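발표 메모 (소형 수납 강의, 2월분. 나만 볼 것)

시작 전
물 한 병. 마이크 허리에 차는 거 싫음, 손에 드는 걸로 달라고 하기.
슬라이드 넘기는 리모컨 건전지 확인.
앞줄 사람들한테 샘플 상자 돌리기. 돌아오는 데 오래 걸리니까 인사하기 전에 먼저 돌린다.

인사
안녕하세요. 이름, 어디서 왔는지 짧게. 학력 얘기 하지 말 것.
마흔 전까지 서랍을 못 닫고 살았던 사람이라고 소개. 진짜임. 엄마가 우리집 오면 서랍부터 밀어 넣고 앉으셨다는 얘기. 여기서 보통 웃음. 안 웃어도 그냥 넘어가기.
오늘은 큰 옷장, 냉장고, 베란다 다 안 함. 책상 위, 화장대 위, 싱크대 옆에 올려 놓는 작은 서랍장 하나만 가지고 이야기함. 시간 55분. 질문은 끝에 받는데 급하면 중간에 손 들어도 됨.

첫번째 이야기 – 왜 작은 서랍장인가
바구니는 위에서 쌓인다. 밑에 깔린 건 없는 물건이나 마찬가지. 다들 경험 있으시죠 하고 잠깐 쉬기.
선반은 앞줄만 쓴다. 뒷줄은 먼지.
서랍은 당기면 안쪽까지 따라 나온다. 그게 다임. 구조가 대신 일을 해준다는 얘기, 너무 길게 하지 말기. 지난번에 여기서 8분 썼음.
단점도 말하기. 자리 차지. 당길 공간이 앞에 있어야 함. 깊이만큼은 비워 둬야 하는데 다들 상자 크기만 재고 와서 놓음. 그러고는 서랍 앞에 컵 놓고, 화분 놓고.
종이 한 장 잘라서 서랍 깊이만큼 책상에 붙여 보기. 일주일만 붙여두고 그 위에 뭐가 올라오나 보시라고. 뭐가 자꾸 올라오면 거기는 서랍 자리가 아님. 자리를 바꾸든지 서랍을 포기하든지.

우리집 실험 이야기
내 책상에서 꺼낸 물건 다 세어봤음. 125개. 책상 하나에서.
그중에 지난 한 달 동안 손댄 거 39개.
숫자 말하고 잠깐 기다리기. 받아 적는 사람 있음.
나머지는 뭐였나. 안 나오는 펜, 뭔지 모르는 열쇠, 호텔 반짇고리, 휴대폰 예전 거 충전선, 단추 봉지(옷은 이미 없음), 배달 수저. 수저는 얘기만 꺼내도 다들 찔려함.
버리라는 강의 아닙니다 라고 꼭 말하기. 버리라고 하면 그때부터 팔짱 끼심. 39개가 먼저 자리를 갖고, 나머지는 남은 자리에 들어간다. 순서 이야기임.

두번째 이야기 – 칸 크기
작은 칸 두 개가 위에, 넓은 칸이 밑에 있는 형태가 제일 무난하다고 말하기. 집에 그거 있는 분 손 들어보라고 하기.
윗칸 작은 거 – 매일 쓰는 거. 하루에 한 번은 여는 칸. 왼쪽 오른쪽 나눠 쓸 것. 오른손잡이면 오른쪽이 제일 바쁜 칸이 됨. 내 경우는 오른쪽이 펜, 가위, 테이프. 왼쪽이 약하고 반창고.
가운데 넓은 거 – 일주일에 한 번. 봉투, 메모지, 건전지.
맨 밑 – 한 달에 한두 번. 설명서, 보증서, 여분 충전선. 무게 있는 것도 밑으로. 위가 무거우면 당길 때 몸통까지 같이 딸려 나온다. 특히 가벼운 플라스틱 제품. 이거 시연할 때 한 손으로 잡고 하지 말고 그냥 당겨서 움직이는 거 보여주기.
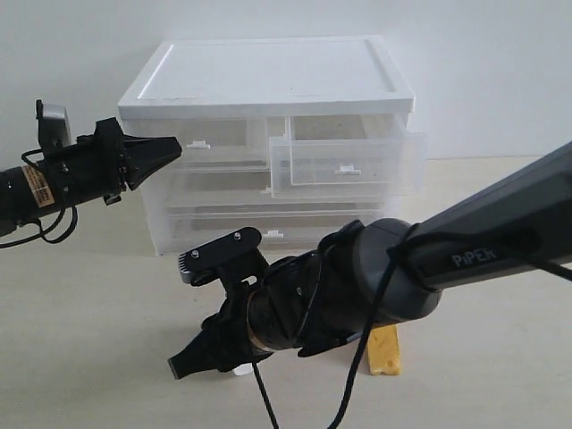
매일 쓰는 칸 안에 또 칸막이 넣지 말라는 이야기. 사람들이 제일 좋아하는게 칸막이인데 제일 먼저 망하는 것도 칸막이. 작은 칸에 칸막이까지 넣으면 물건 하나 길이가 안 맞아서 대각선으로 들어가고, 그 위에 또 얹고. 넓은 칸에만 쓰기. 그것도 두 칸까지만.
칸막이 사지 말고 과자 상자 뚜껑, 명함 상자부터. 한 달 써보고 계속 쓰게 되면 그때 사도 늦지 않음.

세번째 이야기 – 투명이냐 불투명이냐
질문 제일 많이 나오는 부분. 길게 가도 됨.
완전 투명: 안이 다 보임. 찾기 쉬움. 대신 안이 지저분하면 그대로 방이 지저분해 보임. 색깔 많은 물건 넣으면 특히.
반투명, 뿌연 거: 대충 뭐가 있는지는 알겠고 색이 죽는다. 내가 제일 많이 권하는 쪽. 근데 비슷한 물건끼리는 구분이 안 되니까 이름표가 필요함.
불투명: 깔끔함. 일주일 뒤에 뭐 넣었는지 까먹음. 세 칸 넘어가면 거의 확실히 까먹음. 가족이 같이 쓰면 "엄마 그거 어딨어"가 안 끝남.
여기서 Majdi Sleiman 씨 이야기. 작은 공방 하시는 분. 단추랑 지퍼 부속을 불투명 서랍 36칸에 넣어두고 매번 다 열어봤다고. 이름표 붙이기 싫어하셨음, 보기 싫다고. 결국 서랍 앞면에 단추를 하나씩 실로 달아 놓으심. 글자 없이. 나는 그게 이름표보다 낫다고 생각함. 허락 받은 이야기니까 이름 말해도 됨.

이름표
종류 이름 말고 쓰는 때를 적기. '문구' 라고 쓰면 다 들어간다. '택배 쌀 때' 라고 쓰면 테이프, 칼, 매직만 들어감.
'기타' 금지. '잡동사니'도 같은 말임.
손글씨로 충분. 라벨 기계 사면 기계 넣을 서랍이 필요함. (이 농담 지난번에 반응 별로였음. 분위기 봐서)
손잡이 위에 붙이지 말기, 손 닿으면 금방 떨어짐. 손잡이 옆이나 윗쪽.

네번째 이야기 – 윗판
서랍장 윗면. 이게 함정.
평평하면 사람은 뭘 올린다. 나도 올림. 립밤, 영수증, 안경.
테두리가 살짝 올라온 윗판은 물건이 안 굴러떨어져서 더 올리게 된다. 편한데 위험.
규칙 하나만: 윗판에는 자기 전에 치우는 것만. 시계, 반지, 이어폰. 아침에 다시 들고 나갈 거. 하룻밤 넘기면 서랍으로.
아니면 아예 화분 하나 올려서 자리 막기. 물 흐르는 거 조심. 받침 필수.
두 개 쌓아서 쓰는 분들 – 쌓으라고 나온 제품인지 확인. 뚜껑 모양이 비슷해보여도 홈이 안 맞으면 밀림. 애 있는 집은 쌓지 말기.

다섯번째 – 고르는 법
제품 이름 물어보면: Lulix 거는 손잡이가 작고 가벼움, 화장대용으로 좋았음. Fatell은 서랍이 깊은 대신 끝까지 빼면 툭 빠짐. 둘 다 내 돈으로 산거라고 말할 것. 협찬 아님!!
가게에서 꼭 해볼 것
- 서랍 반만 당겨놓고 손 떼기. 앞으로 고개 숙이면 탈락
- 한 손으로 닫아보기. 몸통 밀리면 바닥에 미끄럼 방지 패드 붙일 각오
- 손잡이에 손가락 두 개 걸어보기. 손톱 긴 분들은 특히
- 안쪽 모서리 만져보기. 둥글면 먼지 닦기 쉽고 각지면 물건이 딱 맞게 들어감. 취향
- 뒤집어서 바닥 보기, 발 있는지
자는 꼭 들고 가기. 서랍 '안쪽' 치수. 겉에 써 있는 건 바깥 치수인 경우가 많아서 봉투가 안 들어가는 사고가 난다. 나 두 번 당함.

세척
빈 서랍만 빼서 미지근한 물에 중성세제. 거친 수세미 쓰면 뿌옇게 긁힘. 그거 안 돌아옴.
스티커 자국은 드라이어 약한 바람으로 조금 데우고 천천히. 급하게 떼면 종이만 벗겨짐.
물기 다 마르고 넣기. 특히 반창고, 종이류 칸.
알코올은 안 보이는 데 먼저 닦아보고.

여섯번째 – 유지
정리한 날 사진 찍지 말라고 하기. 찍어놓으면 그게 기준이 되어버려서 조금만 흐트러져도 실패한 기분 듦. 동의 안 하는 분들 많음, 괜찮음, 토론 붙이지 말기.
서랍이 안 닫히기 시작하면 그때가 정리할 때. 달력에 적을 필요 없음.
한 번에 한 칸. 서랍 하나 빼서 식탁에 들고가서 뒤집기. 텔레비전 보면서 해도 됨. 다시 꽂으면 끝. 서랍장의 좋은 점이 통째로 빠진다는 거. 여기 강조!
들어온 물건 자리 없으면 제일 밑칸부터 본다. 보증서 기간 지난거 나옴, 거의 항상.

실습 (시간 남으면)
Mahasneh 공간은 책상이 좁으니 두 명씩. Anar에서 할 때는 네 명도 가능했음.
각자 가방 비우기. 부끄러운 건 안 꺼내도 된다고 먼저 말하기.
매일 / 매주 / 가끔, 종이 세 장 위에 나누기. 고민되면 가끔으로.
'매일' 종이가 넘치는 사람 꼭 있음. 그 중에 오늘 아침에 쓴 것만 남겨보라고 하기. 반 정도 빠짐.
끝나면 가방에 다시 넣는데 매일 쓰는 걸 제일 위에. 서랍이랑 같은 원리다, 하고 연결.

질문 예상
아이 장난감도 되나요 – 작은 블록은 되는데 애들은 서랍을 끝까지 뺀다. 그냥 바구니가 나음. 앞에서 바구니 욕했지만.
약 넣어도 되나요 – 습한데 빼고, 애 손 안 닿는 데. 설명서 같이 접어서.
남편이 안 따라요 – 칸 하나를 통째로 주세요. 안은 상관하지 말고. 닫히기만 하면 됨.
햇빛에 노래지나요 – 창가에 둔 건 우리집에서 노래졌음. 다른 재질은 모르겠다고 솔직하게.
몇 칸짜리 사야 하나요 – 네 칸 이하로 시작. 모자라면 그때.

마무리
샘플 상자 다 돌아왔는지 세기. 지난번에 뚜껑 하나 없어짐.
오늘 집에 가서 한 칸만. 제일 자주 여는 칸으로.
설문지 출구 쪽 책상에. 펜 같이 놔둘것.
4시 10분 전에는 방 비워줘야 함. 의자 원위치.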